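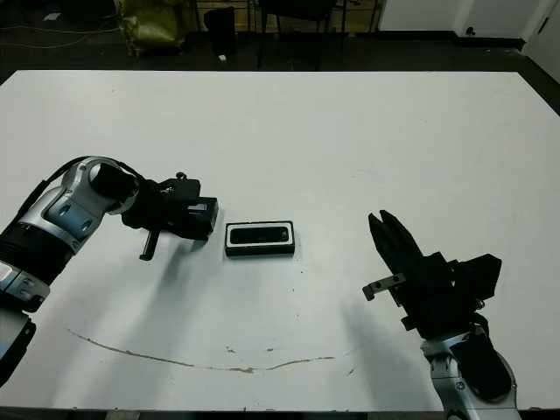 Thibault Vasseur objected, in his written comments on an earlier version of this paper, that a small dark object on a white table is too easy a case to deserve a section of its own. In his view a person who looks at such a table will find the object at once, and the time taken to find it says little about how belongings are mislaid in offices and homes. We accept the first part of the objection. The second part is the subject of the present section.

4.2 Small cases on plain surfaces

Figure 4, at the head of this section, shows the kind of arrangement to which the objection refers. A small rectangular black case with rounded corners lies on a large white table and is the only loose object on the tabletop. The case has a white rim and, inside the rim, a dark glossy panel. The table surface is flat and slightly scuffed. The contrast between the body of the case and the table is strong, while the rim is close to the table in color.

Cases of this general size are common. They hold earphones, contact lenses, memory cards, sewing needles, pills and many other things that are too small to be kept without a container. Their owners often put them down while attending to something else, and the place where they are put down is seldom chosen with care. In the diaries kept at the Ulldale site, small cases were mentioned more often than keys among items that had been set on a table and later looked for. The Busby diaries showed the same order, although the entries there were shorter and several could not be assigned to a single object.

The task consisted of two parts. In the first, participants were asked to look at a table and point to a named object. In the second, which took place after a break spent in another room, they were asked to state where on the table the object had been, and to mark the position on a blank outline. In all, 86 adults took part. Each worked with 18 objects, among them cases, pens, coins, clips and folded paper. The objects were presented on a plain white surface, on a patterned cloth, and on a surface already holding other items. Positions were entered in the Clikport register by a member of staff who had not set out the table.

As Vasseur expected, the first part produced very few errors on the plain surface. Dark objects were found without hesitation. Objects that were wholly white took longer, and those with a white border around a dark center fell between the two. Several participants said that a bordered object seemed smaller than it was. When they were asked afterward to draw the object at full size, their drawings tended to follow the inner dark area and to leave out the border.

The second part gave a different result. Recall of position was poorer on the plain white surface than on the patterned cloth. Participants who had found the case immediately were often unable to say whether it had been closer to the front edge or to the back. Errors from left to right were smaller than errors from front to back. A displacement of more than 200 mm was treated as a failure of recall, and most failures of this kind came from the center of the table. Objects placed near a corner were remembered well on every surface.

We interpret this difference as an effect of landmarks. A patterned cloth offers stripes, folds and changes of color against which a position may be fixed. A plain tabletop offers its edges and little else. Small marks of wear may serve the same purpose when they are distinct, but participants rarely mentioned them, and one who did had used the table before the study. The Huet checklist, which we used to rate the surfaces, has no item for wear. We recommend that one be added.

The orientation of the case was also recorded. A case lying square to the table edge was more often recalled as having been deliberately put away, and a case lying at an angle as having been left. This judgment was made by participants even when they had been told that all positions had been drawn by lot. It had no measurable effect on the accuracy of recall, though it did affect confidence: participants were more certain of the position of a case they believed to have been put away.

Two limits should be noted. The tables used at Ulldale were larger than those at Busby, and the center of a large table is farther from any edge. The results for central positions are therefore reported separately by site in Section 5. In addition, the break between the two parts was short. The diaries describe intervals of hours or days, during which other people may have moved the object or covered it. The register is intended to reach 3,000 entries before the question of longer intervals is taken up, and household tables will be included at that stage.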